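# Unit 6: Collecting Demonstrations with a Hand-Held Gripper

Read before the lab. Bring the log sheet, filled in as far as the task name and your bench number.

## 6.1 What we are collecting

A policy trained by imitation learns from pairs: what the camera saw, and what the gripper did next. In Unit 5 we got those pairs by teleoperating an arm. It was slow. In this unit a person carries the gripper by hand, and the arm stays out of it until the policy is trained.

One demonstration is one full try at the task, from a start pose to a finished state. We call it an episode. An episode holds:

- the wide-angle video
- the gripper opening at each time step
- the path of the gripper, worked out later from the video and the motion sensor
- one line in the log

The path is the part most likely to fail. If tracking is lost for more than a moment, the episode is dropped. In the Arthorpe set, which we use for the homework, 3,000 episodes were recorded and 700 were dropped for this reason alone.

## 6.2 Why cloth

Rigid objects have a pose. You can write down where a mug is with six numbers. A crumpled shirt has no such short description, and two shirts dropped from the same height won't land the same way. That makes cloth a poor fit for hand-written grasp rules and a good fit for learning from examples.

It also makes coverage harder. With mugs, you can lay out a grid of start positions and work through it. With cloth, you need many different piles, and you have to mess them up again between episodes. Students tend to re-use a pile that worked. Don't.

## 6.3 Planning a session

Each pair records 100 episodes. Split them before you start, and write the split on the log sheet:

1. Single item on a flat surface.
2. Single item picked out of a pile.
3. Item picked near a wall or a corner.
4. Item picked with other fabric hanging close by.

The last two matter more than they look. In the Pistwood exercise last term, the policies did well on open tables and poorly next to walls, and the logs showed almost no wall episodes in the training data.

Mix colors and patterns within each group. If all your single items are dark and all your pile items are light, the policy may pick up on the color.

## 6.4 Holding and moving the gripper

- Hold it steady where the handle meets the finger mechanism. Keep your free hand out of view.
- Start with the fingers open and at least a hand's width from the cloth.
- Move at a speed the arm could match. Most people are too fast for the first ten episodes.
- Close on a fold or a raised edge. Flat cloth slips.
- Pause for 3 seconds at the start and at the end. The Stimitia export script trims episodes using these pauses.
- Don't correct a bad grasp by shaking the tool. Open, back off, and try again in the same episode. Recoveries are useful data and should be tagged R.

## 6.5 What the camera needs

The lens is very wide, so straight lines bend toward the rim. The tracking software has a model of the lens and expects this. Do not crop or straighten the video before export.

Tracking depends on fixed detail in the background. A bare white wall offers very little. Tile joints and corners are better. When you work beside a plain wall, keep part of the floor in view. Hanging cloth is a weak reference, as it may swing when you touch the pile.

Check the grasp as well. The item should be visible between the finger tips, with its color distinct from theirs. In the view below, a pink item is held between yellow fingers, with a white wall to the right and floor tiles at the lower left.

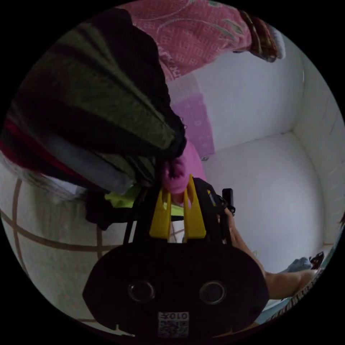 ## 6.6 Logging and upload

Write one line per episode: number, group (1 to 4), item, result, tags. Results are S for success, F for failure, and X for an episode you want thrown out. Keep F episodes. Use X only for a recording fault or an interruption.

Upload to your pair's folder on Zein before you leave the lab. Open the first and last files to check that they play. Leave the raw files on the card until the lab staff have confirmed the upload.

## 6.7 Homework

1. Plot gripper opening against time for one S episode and one R episode. Mark where the fingers close.
2. Find five dropped episodes in the Arthorpe set. For each, say what the background offered the tracker.
3. Compare your planned split with your real one. If they differ by more than a few episodes in any group, say which group came up short and how you would fix it in a second session.

Hand in plots and answers as one file. Two pages is enough.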